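To: Ga-eun Heo, Program Manager
From: Tomos Ellis, Loduretti workshop
May 13, 2026
Progress report: open day and visitor demonstrations

Dear Ga-eun,

Thank you again for your patience while we got the workshop ready for guests. I promised you a proper account of the open day, so please get yourself a coffee, because I do tend to go on a bit! The short version is that the doors opened on time, the arms were moving, and people stayed a good deal longer than we had planned for. The bag-handling demonstration was the one everybody wanted to see, so I'll start there.

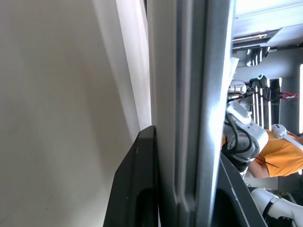
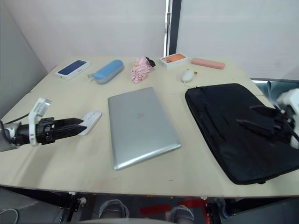
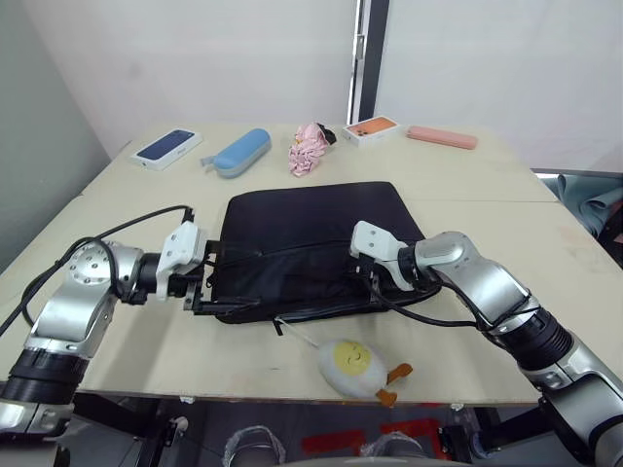
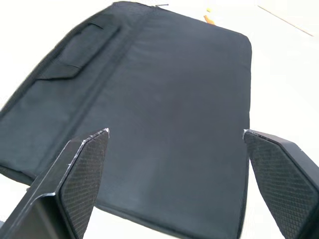
Open day at the workshop. The second and third pictures show the demonstration table with the black bag on it.

Bit-na Gil ran the demonstration and did a lovely job of it. She let visitors ask whatever they liked while the arms were working, and she was happy to stop and talk about why soft things are so much harder to handle than boxes. Several guests from Itton wanted to know about zippers in particular (they pack a lot of fabric goods over there), and Ernő Szűcs has promised to send them our notes.

We had 80 visitors over the day, in groups of 14 or fewer so that everyone could get close enough to follow what was going on. Chang-ho Ryu looked after the sign-in desk and the safety talk. The talk ran long with the first two groups, and we trimmed it after that.

On the money side, we spent the 2000 set aside for the event, mostly on printed handouts, extra seating and lunch. The receipts are with Ernő and he will forward them with the quarterly figures.

A few things I would do differently. The waiting area was too small, and the handout assumed people already knew what a gripper was. Wusero have asked for a private visit with their packing staff, and I would very much like to say yes if you are comfortable with it.

Our next open day is penciled in for December. Before then Bit-na would like to rewrite the handout and try a second bag task, and I'll send you her outline as soon as I have it.

With warm thanks from all of us,
Tomos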